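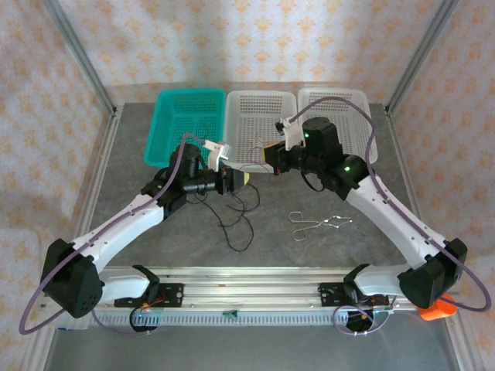 Tongs into the basket: is 320 demos really the answer?

Forum: Home and Bench Robotics > Teleop and Teaching
9 replies

juseck_fan
Posted in July, 9:14 pm

My two-arm bench is up and I've started on the tongs task. Goal is simple to say: pick up the metal tongs from the middle of the table, pass them from one arm to the other if needed, drop them in one of the three baskets along the back. I'm driving both arms by remote control with the Juseck leader handles and recording everything. The Dredcombe guide says to collect 320 demos before you bother training. Before I give up my evenings for that, has anyone done a similar task with fewer?

plumbline
I'd stop and ask what the 320 is based on. I read that guide twice and there's no test behind it that I could find. It reads like a number somebody had lying around when they wrote the page.

Also, you already have a problem if you're deciding "if needed" in the moment. Sometimes you hand over, sometimes you don't, and the policy gets to average the two. Pick one.

juseck_fan
Fair. I was going by feel. If the tongs were closer to the left gripper I'd just take them with the left.

plumbline
Going by feel is exactly what the robot can't see. Unless the reason for your choice is in the camera view, it's noise.

oddsocket
Disagree a bit. Where the tongs are lying IS in the camera view. If the rule is "nearest arm picks up," that's learnable. I have a Zundow setup and mine learned left or right from the position of a sponge. The thing that killed me was pausing. I'd stop to think halfway through, and then the trained arm would stop halfway too and sit there forever.

grant_me_torque
Count me with plumbline on the guide and with oddsocket on the pauses. I threw out every run where I hesitated and the success rate went up with less data. I don't trust anybody who quotes a demo count without saying how clean the demos were.

Side question for OP, have you tried moving the arms by hand instead of with the leaders? For tongs I'd want to feel the contact.

juseck_fan
Tried it for an evening. Two arms, two hands, and my own sleeves all over the camera view. Getting both wrists close together over the middle of the table was awkward too. With the leaders I can at least do both arms smoothly, but I get no feel at all when the fingers close on the handle loop.

hexkey_henrietta
By hand is fine for one arm. For two I think it's a nice idea from people who demo it on a clean table for a short video. You can record the joint angles by hand and then play them back with you out of the way, which gets you clean camera footage, but now you have twice the work per demo and the tongs have to start in the same spot for the playback. I gave up on it.

The Begum people claim their force feedback handles fix the "no feel" part. I've used them. They buzz. I would not call it feel.

oddsocket
The buzz helped me – I quit crushing things. So that's one vote the other way.

plumbline
Did you measure it, or did you get better at driving over the same month? I ask because I was sure my new handles helped, and then I went back to the old ones for a day and did just as well. The improvement was me.

oddsocket
...I did not go back and check. I still like them.

juseck_fan
OK, so here's what I'm thinking. Nearest arm picks up, no handover for now, always the same basket, redo any run where I stop to think. Train at a small count, test with the tongs in spots I never recorded, and only then decide if I want more.

grant_me_torque
Good plan. Turn the tongs around too, or it will only know one angle. And write down your test spots before you train. If you choose them after, you'll choose the easy ones without meaning to. I did.

plumbline
That's more of a test than the guide ever did. Post the failures as well, please. I've seen plenty of success clips and I still couldn't tell you how often any of these things work.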